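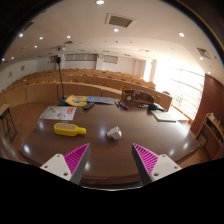
Notebook entry, May 2020 – Working rules for hand-held gripper sessions in shared rooms
Lestville site, manipulation group
Entered by: Nattawut Rattanakul

Purpose of entry

The draft practice note for hand-held gripper work was written with the bench area in mind. Sessions are now held in the conference hall as well, and several clauses do not carry over. This entry records the clauses as they were applied on the conference table and the changes proposed for the next issue.

Clause 1. Surface

The draft asks for a matte surface. The conference table is dark and glossy, and the ceiling lights show in it as bright spots. Covering the table was considered and rejected for this series. The proposed wording is: "Where the surface is reflective, the operator shall record this in the session sheet and shall not move the room lighting controls between the first and last episode."

Daylight is a separate matter. The windows take up much of one side of the hall, and the view through them washes out. Blinds are to be left in one position for a full session, whichever position that is.

Clause 2. Objects in the work area

The draft requires all objects not under test to be removed. Dumitrescu objected to this at the last review, and I now agree with the objection. A meeting table ordinarily carries paper, markers, a telephone and a laptop, and data taken on a bare table says little about how a policy will behave there. The revised clause permits background objects under the following conditions:

a) They stay behind the grasp area and are not touched during an episode.
b) Printed sheets are checked for personal or confidential content before the session opens.
c) The gooseneck microphone is treated as a fixed obstacle. The gripper is not to be passed over it or behind it.
d) Laptops are closed.

Item (b) was prompted by the Pistero review, in which 13 episodes had to be withdrawn over a legible staff list.

Clause 3. Approach and grasp

The jaws are to be open before the gripper enters the grasp area, with the target between the two fingers. A small white item centered in the gap, with the yellow bottle-shaped object lying just ahead of the left finger, is an acceptable starting arrangement under this clause. The neighboring object is to be left where it lies. If a finger touches it, the episode is marked "contact" and kept – it is not to be deleted by the operator.

The magenta pads are to be inspected before each session and after every 90 episodes. Pads with torn ribs are to be replaced in pairs.

Clause 4. Session length

No operator is to work longer than 19 episodes without a rest. Besitik has asked for a higher limit in order to reach 1000 episodes by August. The request is noted and has not been granted. Wrist strain was reported twice under the former limit.

Open points

Wording of 2(c) for rooms in which the microphone can be removed.
Whether a "contact" episode counts toward the limit in Clause 4. My reading is that it does.
Dumitrescu to supply the revised session sheet, with a field for blind position.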